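Walking & Cycling > Paths and Trails > Winter

Long straight path with no shelter, how do you manage it in winter?

Posted by Thaís Arruda in December 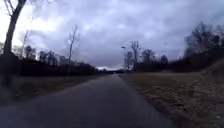

I moved near this path in the fall and I want to walk it to my work, 2 miles each way. It is narrow asphalt with grass on the sides, a hedge on the left when I go out, and it is straight all the time. My problem is the wind and the rain. I have an umbrella from Prins and already it has turned inside out. Also, I leave home at 7 in the morning and I do not know if asphalt like this becomes slippery when there is frost. Should I buy special shoes, or is it too much for such a distance? I am not used to cold winters, so please excuse me if the matter is simple.

Pantelis Petridis

Hello Thaís. I have walked a similar path for many winters and I can tell you what I do. Leave the umbrella at home. On an open path it is only a sail. Buy a jacket with a hood that you can tighten around the face, and rain pants that go over your normal ones. Mine are from Kaletti and I paid 119 for the set, but cheaper ones exist.

Walk close to the hedge when the wind comes from that side. It does not stop everything, but you will feel the difference on your ears. When the wind is from the other side, the hedge does not help you.

About frost: old asphalt is a little rough and it holds the shoe well when it is only cold. The danger is where water stays during the night and wet leaves are lying. On those places I make short steps, or I go on the grass for some meters. Normal walking shoes with a deep sole are enough for me. For real ice I keep a pair of rubber grips in my bag.

Wellington Evangelista

get a headlamp, 100 lumens is plenty. and dry socks in your desk

Hui-mei Chien

I agree with Pantelis, except for the rain pants. I become too warm in them, so I carry a second pair of pants and change at the office. Please wear also something reflective if bicycles use the path.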